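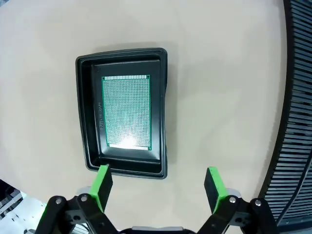 Vol. 5, No. 12 | Page 17

Perfboard on the Bench: Getting Ready for the September Build

The Clenton electronics bench gets a lot of use in the fall, and most of what gets built there starts on perfboard. This gallery is for members who have signed up for the September build and want to know what to expect at their place. Text is by Yaw Sowah, who runs the Wednesday sessions.

The board at the top of the page is a plain green one, sitting in a black plastic tray. The pads are in straight rows and columns, each with its own hole, and the board has a mounting hole at each corner. A row of longer pads runs across the top edge. We use that end for connectors and for the power wires, so please keep it clear of small parts until your layout is settled.

Boards stay in their trays until soldering starts. The tray has a raised rim, which keeps clipped leads and dropped resistors from rolling across the bench. It also gives you something to pick up besides the board. Fingerprints on the pads make solder harder to flow, so hold the board by its edges when you take it out.

Bright overhead light reflects off the pads and can hide a bridge between two of them. Tilt the board a little when you check your work, and check it again from the other side.

The build this time is the Nukska timer, a small circuit with one chip, a handful of resistors and two capacitors. Draw your layout on grid paper first. Count the holes between parts on paper, then place the parts on the board without solder and see if the leads reach. Last year several people had to move the chip after it was soldered down, and two boards were lost that way.

Kits come in a paper envelope marked Grekach. The chip socket is packed separately. If yours is missing, ask at the front desk before you open another kit.

Bring your own side cutters if you have them. We have 12 pairs to share and 17 people on the list. Irons, solder and safety glasses are provided. Doors open at 5, and the irons are turned off a half hour before closing.

Finished boards can be left overnight on the Eshun shelf by the window. Write your name on a piece of tape and stick it to the tray, please, and leave the board itself unmarked. Trays go back in the cabinet when you take your project home.

5 comments | 12 shares

Recent galleries
Sorting the Resistor Drawers
Grid Paper Layouts from the Spring Class
Soldering Iron Tips, Old and New
The Nukska Timer, First Version
New Shelves at Clenton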